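Print this page | E-mail this page

Plitari Handheld Gripper Pair
Last updated: January 23, 2024

Plitari sells these as a matched left and right set for recording two-handed tasks, and the sales sheet makes large promises. We stock them at Undeck because customers ask for them. We are less sure than the maker is that everyone who asks needs them, so read the notes before you order.

The sheet quotes 4,000 open-close cycles before the finger pads need changing. Our own pair went through 900 and the left pads were already shiny and slipping on smooth plastic. Dale Dufour swapped them for the softer Wutier pads, which hold better and pick up every bit of dust in the building. Neither kind is included as a spare.

Cabling is the other sore point. Both units are wired, and the sheet calls the leads "unobtrusive." Try working with one in each hand over a small board and see if you agree. They drag on the table, and they want to be exactly where your next grasp is going. 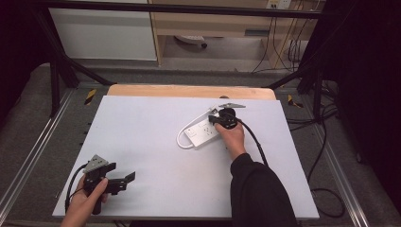
Power strips, plugs and loose cord are what we would try first with any gripper in this price range. Blocks and cups flatter everything. A strip slides when you push on it and the cord springs back, so one hand has to hold while the other works. Arne Weidemann ran 80 attempts at seating a plug and kept the log. He would not sign off on the word "precision" in our listing, so we took it out.

What we do like: the body is easy to hold for a long session, and the trigger spring is lighter than on the Kowalchuk set we carried until October. The Kowalchuk tracked better near the edge of the work area, though — no contest there. If your tasks stay in the middle of the table you may never notice.

Price is $800 for the pair. Single units are not sold, and we have asked twice. Mounting plates for your own camera are extra. Check the hole pattern first, as Plitari changed it once without changing the part number.

Returns accepted on unused sets only. For the plug log or a loan set, write to Liette Melnyk at the parts desk.

E-mail this page | Print this page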